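Home | Manuals | Parts | Contact
Category: Garment Steamers

Telten Garment Steamer: Filling and First Use

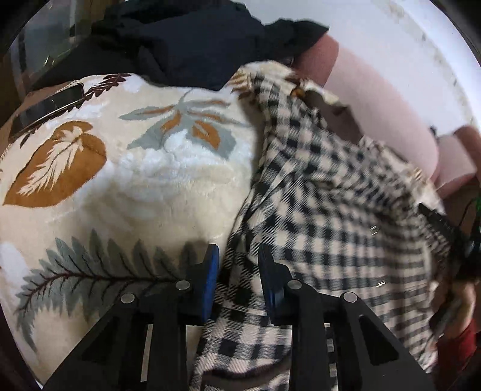
1. Unplug the steamer and lift out the tank.
2. Fill with cold tap water to the line. Do not add scent or starch.
3. Push the tank down until it clicks.
4. Plug in and wait for the green light.
5. Point the head away from you and run it for 12 seconds.

CAUTION: Steam burns. Never steam clothes while they are being worn.

Note: Order replacement tanks as part 433.

Last updated: 30 June 2026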